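Preguntas frecuentes: almacenamiento de discos voladores en rejilla

Página de consulta del servicio de préstamo de material deportivo Praltwood. Última revisión: octubre. Responsable del contenido: Sigita Koppel.

¿Qué tipo de soporte se recomienda para guardar discos en estantería?

Un escurreplatos de alambre metálico de forma rectangular. La separación entre alambres permite introducir el disco de canto y el fondo abierto deja pasar el agua después del lavado. No se recomiendan las cajas cerradas para discos recién lavados.

¿De canto o apilados?

De canto. El apilado horizontal es admisible durante el transporte y en estancias cortas, con un máximo de 15 discos por pila. En almacenamiento prolongado, el peso de la pila recae sobre los discos inferiores y puede deformar la placa de vuelo, sobre todo en plásticos blandos.

¿En qué orden se colocan los discos de distinto tamaño?

De menor a mayor, con el más pequeño en un extremo de la fila. Así el borde superior de cada disco queda accesible y se extrae sin mover los demás.

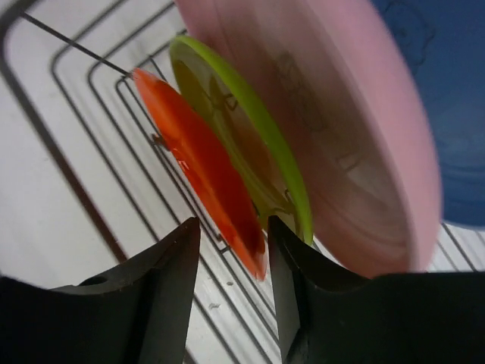
Los discos del mismo diámetro se ordenan por color. Si hay dos iguales en tamaño y color, el orden es indiferente; la identificación se hace por el número de inventario anotado en la cara interior.

¿Pueden tocarse los discos entre sí?

Sí, siempre que estén secos y limpios. El contacto entre bordes no produce desgaste apreciable. La arena atrapada entre dos caras sí raya el plástico translúcido, y las rayas son más visibles en los colores claros. Si el material viene de playa, debe enjuagarse antes de entrar en la rejilla.

¿Qué hago si un disco no encaja en la ranura?

No forzar. Los alambres finos ceden con facilidad y una ranura abierta ya no sujeta el canto. Pruebe otra posición de la rejilla o deje el disco en el estante inferior, reservado a los modelos de borde grueso. Las rejillas con alambres doblados se entregan a Sinan Demirtaş, del almacén de Fosley.

¿Cuánto peso admite la rejilla?

El límite fijado por el servicio es de 2 kg por unidad. Es un valor interno, pensado para no deformar el alambre, y no equivale a la carga de rotura. No se colocan encima botellas, conos ni bolsas de petos.

¿Sobre qué superficie debe apoyarse?

Sobre una superficie plana, lisa y de color claro. El fondo blanco facilita localizar restos de tierra y comprobar que no queda agua debajo. La rejilla se sitúa hacia el centro de la mesa, con espacio libre a ambos lados. 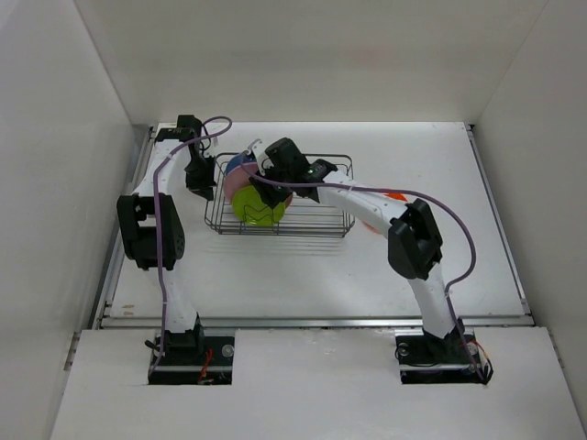
Rejilla de alambre oscuro sobre mesa blanca.

En mesas con raíl o reborde metálico, la rejilla no debe montar sobre él. Si queda inclinada, los discos se deslizan hacia el lado bajo y los grandes pueden salirse de su ranura.

¿Cómo se lavan los discos?

Agua tibia, jabón neutro y esponja blanda. No se utilizan estropajos abrasivos, disolventes ni alcohol sobre las zonas impresas, porque la tinta se degrada antes que el plástico. Los relieves moldeados se repasan con un cepillo de cerdas suaves. El lavavajillas queda excluido para todos los modelos en préstamo.

¿Cuánto tardan en secarse?

En la sala de Fosley, unos 300 minutos con la ventilación encendida. Sin ventilación, se dejan hasta la mañana siguiente. El agua se acumula en la cara interna del borde; conviene girar el disco media vuelta a mitad del secado.

¿Hay que protegerlos de la luz?

Sí. La exposición directa al sol altera los colores saturados y ablanda algunos plásticos. La rejilla no se coloca junto a ventanas ni sobre radiadores.

¿Se puede recuperar un disco deformado?

En parte. Se sumerge dos minutos en agua caliente del grifo, se corrige la forma con las manos y se enfría en posición horizontal sobre la mesa. El procedimiento no corrige grietas ni mellas del borde. Los discos agrietados se retiran del préstamo.

¿Cada cuánto se revisa el material?

Una vez al mes en Fosley y antes de cada entrega en el punto de Bimis. La revisión comprende borde, placa, legibilidad del número de inventario y estado de la rejilla. Los resultados se anotan en la hoja de Shiela Sebastian.

¿Dónde devuelvo los discos fuera de horario?

En el buzón de devoluciones de la calle Vītola, hasta las 21:30. Deben ir en la bolsa de tela del servicio, sin rejilla. Las rejillas solo se devuelven en mostrador.

¿A quién dirijo otras consultas?

Préstamos y reservas: Saulius Org. Incidencias con el material: Sinan Demirtaş.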